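Workshop tips, the buying edition. Updated 14 Mar 2024

Quick one this time, the shed roof needs doing. Lots of mail asking what a small bench arm costs once you've paid for everything around it. More than the arm. Notes below, in no real order.

## Before you spend anything

- Write down one job. One. Sorting small stuff off the bench into bins was mine.
- Time yourself doing that job by hand for a week. Mine came to 17 minutes a day, which made me pause.
- Measure the bench, then measure how far things actually get from the middle of it. Reach on the spec sheet is to the wrist sometimes, to the fingertips other times. Ask which.
- Check what's overhead. Shelves, lamp, the peg rail. Arms go up before they go out.
- Weigh the heaviest thing you want lifted. Kitchen scale is fine. Gripper weight usually comes off the payload number so subtract it.

## Try it in simulation first

Best money I never spent. Plenty of sim software is free or has a trial, and you can drop an arm on a table next to rough models of your own clutter and see what it can get at. I used Ploltero on the old laptop, slow but OK. Don't bother making it pretty. Blocky shadows are fine, you want distances.

Put awkward things in. Everybody tests with a neat cube in the center of the table and then buys on the strength of it. Use round things, flat things, a handle trapped under something bigger.
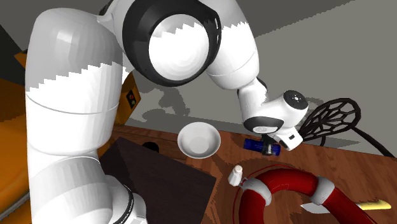

*Gripper over the small blue cylinder, in sim. Bowl on one side, life ring taking up the front.*

Look at how much room the arm itself wants. The elbow and the big joint need as much thought as the fingers, and I'd budgeted bench space for the fingers only. Went back and added 20 inches of clear width to the plan before ordering anything.

Big stuff eats table too. A ring that size leaves you not much open wood in front, and a knife lying half under it is a job I'd keep for hands. Put blades away before any real arm gets switched on — no exceptions in my shop.

## The budget sheet

Columns I use, steal them:

- Arm
- Gripper (often sold separate!! read the listing)
- Spare fingers or pads
- Mounting plate and bolts
- Stop button, within reach of where YOU stand
- Power strip with its own switch
- Cable covers
- Bins, mats, trays
- Shipping both ways, in case it goes back
- Your weekends

Gripper quote from Utach was $654. Plain two-finger thing, no plate. The Azevedo one was cheaper but the fingers were short and I have deep bins. Mounting plate and bolts were another $169 which I had down as zero. Zero! Put a number in every row even if it's a guess.

## Renting and secondhand

Rent for a week if there's anywhere near you that does it. Jalthorpe takes part of the rental off if you buy later, get that in writing and get the end date too.

Used arms: ask for a video of every joint moving through its full range, slow, with sound on. Ask for the controller in the same video. Ask if the software license moves with the arm. If the seller goes quiet on that one, walk.

Cosmetic scuffs, ignore. Play in the wrist, don't.

## Bench prep, cheap stuff

- Matte mat under the pick area. Shiny wood gives cameras trouble.
- Masking tape outline for anything that has to go back in the same spot.
- Shallow bowls are easier to drop into than tall tubs. Wide rim, low side.
- Round things roll. A strip of shelf liner fixes most of it, a couple bucks.
- Small bottles tip if they get nudged. Stand them in a muffin tin.
- Keep a clear lane between the base and the pick spot, nothing tall in it.

## When to buy

I'm holding off till September. The sheet isn't finished and the bench needs a second leg brace anyway, it wobbles if you lean on the left end. A wobbly bench under an arm is going to be a wobbly arm.

If your sheet comes out way over, cut the job down before you cut the stop button. A smaller arm doing half the sorting is OK by me.

Next page is the paint can lids, finaly. Also the hose rack.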